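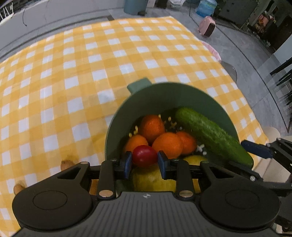 A grasp pose filter is the first thing people add to a manipulation stack and the last thing they test. Ours at Litville had been in the planner for months before anyone asked what it was throwing away. The produce task is a fair place to find out, with four oranges and a long cucumber sharing one green basin, a small red fruit held between the fingertips, and a checkered cloth under the lot to give a segmentation model something to trip over. If your filter only behaves on a plain gray bench, you have tuned it for a plain gray bench.

Tutorials > Manipulation > Planning > Auditing a grasp filter

Filed under: Grasp planning, Debugging, Software

What follows assumes you have a candidate generator, a scoring model and a list of rejection rules. We run Wevano for the planner, but nothing in the steps depends on it.

Step 1. Log the rejects. Most planners log the winning grasp and drop the others. Write out every candidate with its pose, its score and the name of the rule that killed it. If several rules would have killed it, log them all. The first one to fire tells you about the order of your code and very little about the grasp.

Step 2. Run with the filter off, in planning only. Do not move the arm. I set the generator to 500 candidates per view and replayed 29 stored views through it. Keep the random seed fixed or you will be comparing noise with noise.

Step 3. Sort by rule. This is where I stopped trusting our setup. The rim clearance rule was removing nearly everything low in the container, including poses with plenty of room. The margin had been set for a deep bin at Vasiliauskas and copied across with the rest of the config file.

Step 4. Check the collision geometry before you touch the margin. A basin loaded as a solid convex hull has no inside as far as the checker is concerned, and no margin will fix that. Decompose the mesh, reload it, and put a test sphere in the middle. If the checker reports a collision, you still have a lid on your basin.

Step 5. Change one rule, replay, compare. Murray Girard wanted to retune all the rules together with an optimizer. We tried it. The score went up and the chosen grasps got stranger, which I put down to the score — it came from the same model that proposed the grasps.

Step 6. Treat long objects separately. An antipodal check at the centroid is fine for an orange. On a cucumber lying across a rim it can pick a good local grasp and then lever the far end into the wall on the way out. Check the lift path with the object attached, at its full length.

Step 7. Only now run it on the arm. Use the same views where you can, and record failures by type.

I am not going to quote a success rate. Jasper Verbruggen has one on his slides and I have asked him for the object list behind it. Until you know what was in the container, a percentage is decoration.

The replay script takes a folder of views and a rules file. Set the log level to full, and clear the cache between runs, or step 5 will show you no difference at all.

303 shares | 29 comments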